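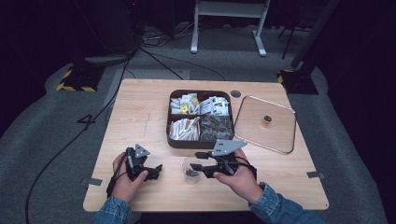 Section 3. Filling and looking after the four-way tray

Okay, the tray. If you've already unpacked the rest of the Paditz beverage station you've done the hard part, and this bit is mostly just fun. I've set up a lot of these by now (there are three in our own break room alone!) and I still change my mind about where the tea should go, so treat my layout as a starting point.

Before you fill it

1. Wash the tray and the lid by hand in warm water with a little dish soap. I know, the dishwasher is right there. Please don't put the lid in it, the clear plastic goes cloudy and then you can't see what's running low.

2. Dry both pieces all the way, corners too. I leave mine upside down on a towel for 15 minutes and then wipe it anyway.

3. Check that the gold knob on the lid is snug. If it spins, hold it from underneath and turn it clockwise with your fingers. No pliers!

Filling the compartments

4. Set the tray down with a short reach from wherever people stand. Mine goes in the middle of the table.

5. Start with the stick packets and put them in the lower left. Lay them all in the same direction, more or less parallel, and they'll pack down nicely. If you just dump them in they cross over each other and the lid rides up.

6. Upper left is for the little sachets. These can be a total jumble, mine always are, and I mix the yellow ones right in with the white.

7. Stand the printed packets up in the upper right so folks can flip through them like index cards. Leave them a bit loose or the paper tears when somebody pulls one from the back.

8. The dark crinkly pieces go in last, lower right. You can heap these, but keep the pile below the rim if the lid is going on overnight.

Note: Hawi Gudeta on our support line likes the sticks on the right instead, and if most of your people are right-handed she may have a point. All four compartments work for anything that fits.

Caution: Don't pour loose sugar or ground coffee straight into a compartment. It gets down into the corners and you'll be digging at it with a toothpick on Wednesday morning like I was.

Portioning into the cup

9. Put the small clear cup right in front of the tray, on the side nearest you.

10. Drop in a few of the dark pieces, just enough to cover part of the bottom. You can always add more.

11. Set the lid beside the tray while you work. It'll sit a little tilted because of the knob, so keep it away from the table edge.

Caution: Lift the lid by the knob and the tray by its sides, separately. The lid doesn't lock on.

Replacement lids are part number 156 in the parts list, and the cups are 37.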